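2026-02-15
By Sointu Toivonen

I lost most of a week to a fault in the bedroom task in Bellow, and I'm writing it down before I forget the details. The job is for the right arm to work at the white dresser while the left arm stays out of the way. In July it passed 99 runs without a safety stop. After I moved to the new Muster build, 13 out of 60 runs ended with a force limit trip on the right arm.

My first guess was the wrist view, so I checked that before anything else.
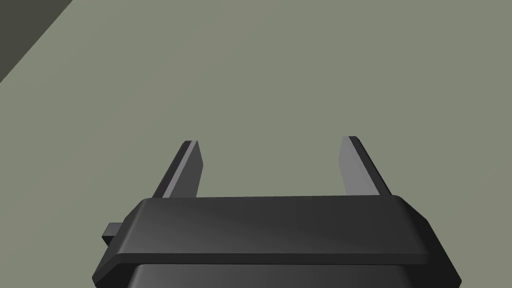 Wrist view, fingers open, nothing between them.

The view was fine. The fingers were where the joint readings said they should be. I went to the head view next and stepped through the runs slowly, which takes forever on my machine.
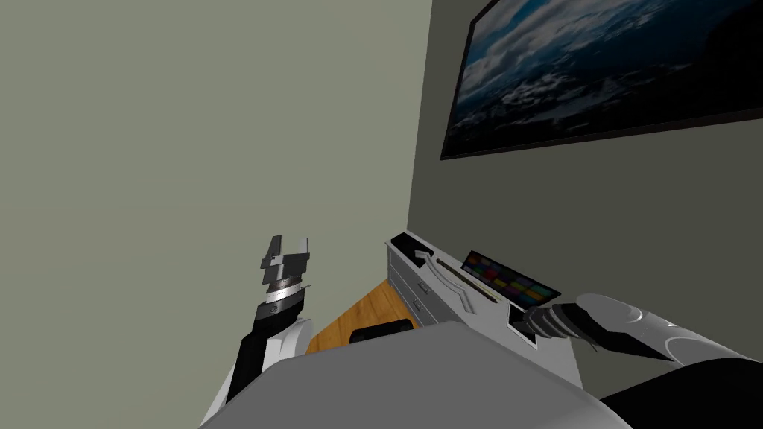

Head view, right gripper at the dresser, left arm up by the wall.

The planner was using an old collision box for the dresser, and its top sat 4 cm too low. Anything lying up there was missing from the plan as well - the planner only knew about the furniture.

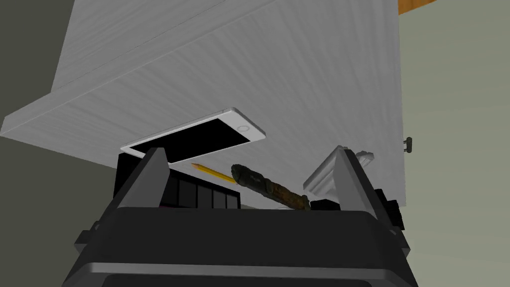
With a phone, a pencil and the rest of it that close to the fingers, a low approach has no room for error. I raised the box, added the loose items as obstacles and cut the force limit in half for any move near the dresser. The trips stopped in the next 60 runs. I'd still like a proper check at load time that compares the collision boxes with the meshes, and I've started one.

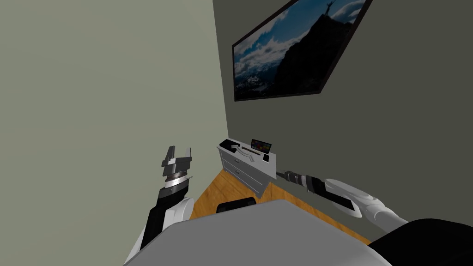
What I haven't fixed

The left arm still parks close to the wall. It hasn't tripped yet, but I don't like the margin and will move the park pose next.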